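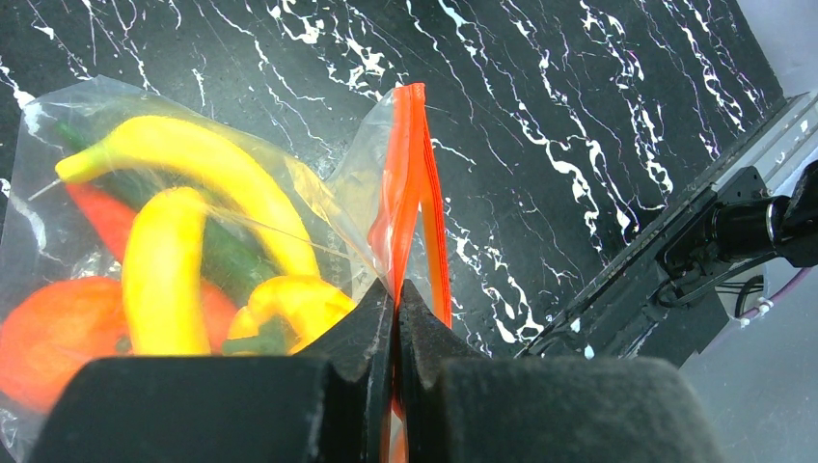 Figure 4. Wrist camera view, bag task, narrow tips on the zip seal.

4.2 Fingertip comparison on thin plastic

We ran two fingertip sets on the same arm and the same controller gains. The first set, from Irkico, is wide and flat with a soft face. The second, cut in our own shop to a Traltell drawing, narrows to a wedge with a slight notch near the end. Most of the earlier tests (Section 4.1) used boxes and cups, where the two sets came out close enough that we would not have bothered with a second round. Bags were another matter. A zipper bag gives the controller very little to push against, the film folds under the tips, and the part that has to be held is a thin strip that moves whenever the contents shift. In Figure 4 the wedge tips have the orange-red seal pinched between them, with the peppers still piled to the left and the plastic folded up next to the strip. The colored seal helped the operators a lot. On the clear-seal bags they had to guess at the strip from reflections, and on a black and white marble pattern that is a poor guess.

Total of 211 trials, split over the two tip sets and two operators (Jhun Mercado and Ramil Bautista). Each trial starts with the bag lying on the countertop and ends when the seal is pressed shut along its length, or when the operator calls it, or at the time limit of 30 seconds per grasp attempt. Slips, double grasps and film caught in the jaw were logged by hand and checked later against the wrist video. Trials with a torn bag were dropped and rerun. Order of tip sets was shuffled within each session, not across sessions, because swapping the tips takes a hex key and a re-zero of the jaw and we did not have the patience to do it every time.

The wide tips tended to pick up film on both sides of the strip. Once that happens the jaw reads as closed on something, force looks fine, and the controller carries on with a fold of plastic in hand and no seal. The operators could see it on the wrist view about half a second too late. Narrow tips did this less. Their weak spot was different: they let the strip roll. With a curved item pushing up from inside the bag, a long pepper for instance, the strip turns on its edge and the next press lands beside the track. Ramil got around it by re-gripping closer to the contents, Jhun by lowering the wrist and coming in flatter. Both worked sometimes. We did not force one method on them, which in hindsight makes the operator columns in Table 3 harder to compare then we would like.

Camera placement matters more here than we planned for. The wrist camera sits low enough that the padded blocks beside the tips fill much of the lower view, and they are too close to be sharp. For boxes this was no problem. For the bag it hides whatever lies under the blocks, so the operator is working from the tips up. We tried raising the mount in July and went back - the tips themselves dropped out of view near the end of the reach, a worse trade. The overhead camera from the Obradović setup was left on for all trials but both operators said they stopped looking at it once the jaw was near the bag.

Controller settings. Grip force limit was kept the same for both tip sets, even though the narrow ones put the same force on a smaller patch. A lower limit might have cut down on torn bags. Not tested. Joint commands and jaw position were logged together, and 137 of the trials have a complete log with no dropped samples; the timing results in the next section use only those. The rest are counted for slips and double grasps only. Jaw wear was checked by eye after each session. The black tips had light scuffs and some pale dust, and we wiped them down between sessions but not between trials, so any effect of dust on friction is mixed in.

One note on the seal press itself. The Dresport controller has a compliance mode that we expected to help, letting the jaw give a little as it runs along the track. On the narrow tips it made the strip roll worse and we turned it off after the pilot runs. On the wide tips it made no diffrence that either operator could feel. All numbers in Table 3 are with compliance off.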